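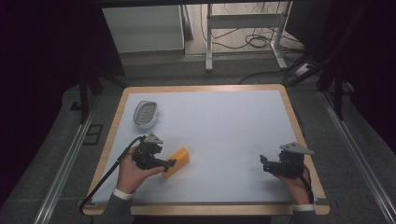

List: handheld-practice
Subject: Re: Draft 6 of the station rules, open points on pads and cables
From: Obadia Ndung'u
Date: July 20, 2026

Replies inline. I cut the parts of the earlier message that nobody disputed.

> Section 2.1 says the operator "shall keep the cable clear of the
> work area." At Clullari we read this as no cable over the tabletop
> at any time. Operators tell us that can't be done with two grippers.
> Is our reading the intended one?

No. The intent is that a cable must not touch an object being handled or pass between the jaws and the object. A cable that leaves the gripper at the back and drops over the near edge or the side of the table is compliant. I propose this wording:

2.1 Each cable shall leave the gripper on the side away from the jaws and shall have enough slack for the operator to reach the far edge of the table without pulling on the connector. A cable shall not rest on or under an object during a recording.

The floor is a separate matter and belongs in 2.4, which covers trip hazards. A loose bundle on the floor behind the table is acceptable under 2.4 if no one has to walk there during a session. I would like to keep it that way. Forcing conduit on every site will get the whole section ignored.

> Section 3 requires a "neutral start" but doesn't define it. Ayele
> starts with both jaws open and both hands over the table. We start
> with jaws closed. The two sets don't merge cleanly.

Agreed, this is a gap. I went through 2742 recordings from the April round at Wiltero, and 57 were rejected at review for an ambiguous start. Most of those were cases where one hand was already on an object when recording began. Proposed text:

3.2 At the start of a recording both grippers shall be open, empty and above the tabletop. The operator shall hold this position until the start tone ends.

I have no strong view on open versus closed. Open is easier to check from the gripper camera, so I wrote open. If Clullari has a technical reason for closed, please post it before the draft is frozen.

3.3 stays as it is: one hand may stay idle while the other works, but the idle hand remains above the table. Dropping the idle hand to the lap was common in the first round and caused tracking loss at two sites.

> Section 4, pads. "Pads shall be in good condition" is not testable.

Also agreed. We have argued over this line since draft 2. The trouble is that pad wear comes in several forms and they don't matter equally. A frayed edge on the inner face changes very little in the grip. A flap that has lifted near the tip can fold under and change the contact height, and it can also catch on thin material such as paper. Threads at the base of the finger are mostly a cosmetic issue, though they tend to get longer.
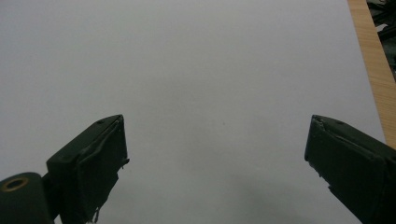

Aseler would object to any rule that makes us replace pads on edge fray alone. We change ours every 1000 cycles and the edges look ragged well before that, with no change in slip that we can measure. Please tie the limit to the tip and leave the rest to the site.

That objection came in off list and I am including it with permission. I accept it. The text I propose is:

4.1 Before each session the operator shall inspect the inner face of both fingers on each gripper.
4.2 A pad with a lifted edge or flap in the tip zone shall be trimmed or replaced before recording. The tip zone runs from the end of the finger to the site's marked line.
4.3 Fray outside the tip zone shall be noted in the station log. Replacement is at the discretion of the site.
4.4 Left and right pads on the same gripper shall be replaced together.

4.4 is new. A fresh pad facing a worn one shifts the closing point off center, and the width reading no longer matches the calibration. Sites that calibrate daily will catch this, but the draft only asks for weekly.

> Section 5, surfaces. Do small marks on a backing sheet count as
> "contamination"?

Not as I read it. 5.2 was written for residue that transfers to an object or to the pads. A speck on a plain sheet is neither. I would add "that can transfer by contact" after "contamination" and leave it there. Sites that want a stricter limit for visual reasons can set one locally – the draft already permits that in 1.5.

Still open:

– Jaws open or closed at start (3.2).
– Who marks the tip line, the site or the supplier of the fingers (4.2).
– Whether containers have to be fixed to the table. My preference is no, with the position recorded at setup.

Please reply with section numbers in the text and trim your quotes. I will merge whatever is settled into the next draft and list the remaining items in the cover note.

Obadia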